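How to Read a Repair Quote Before You Sign It

Updated 18 November 2020

Most advice on repair quotes tells you to get several and pick the middle one. I have never understood why. The middle of three bad quotes is still a bad quote, and you have spent two weeks waiting for it.

Start with the labor line. If it says only "labor" and a price, send it back and ask for hours and a rate. I did this with a quote for $462 on a dishwasher. The second version came to $293, with no change in the work. The shop called it a "revised estimate."

Next, look at the parts. Every part should have a name and a part number. Type the number into a search box and see what comes up. Some markup is fair, as the shop has to order and stock the thing. Double the shelf price is harder to swallow. Watch for "kit" and "assembly" too – these words can mean you are paying for a whole unit to replace one seal.

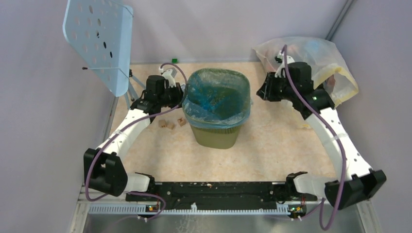 Photo: Sivham

Then comes the small stuff at the bottom. "Shop supplies," "disposal" and "admin" are the usual three. Ask what each one covers. Gedgate, the chain near me, dropped its supplies charge as soon as I asked, which makes me wonder what the supplies were.

Check the diagnostic fee as well. Plenty of places say it is "waived with repair." Compare the total with and without it before you believe that.

Be careful with extended warranties on the repair. Read what is left out first. The one Purkirent offered me excluded "wear," and I have yet to own a machine that broke from anything else.

Last, get an end date and a ceiling in writing. A line such as "not to exceed $295 without written approval" is enough. If the shop won't add it, take your machine elsewhere. A friendly voice on the phone saying it "shouldn't go over" is worth very little when the bill arrives.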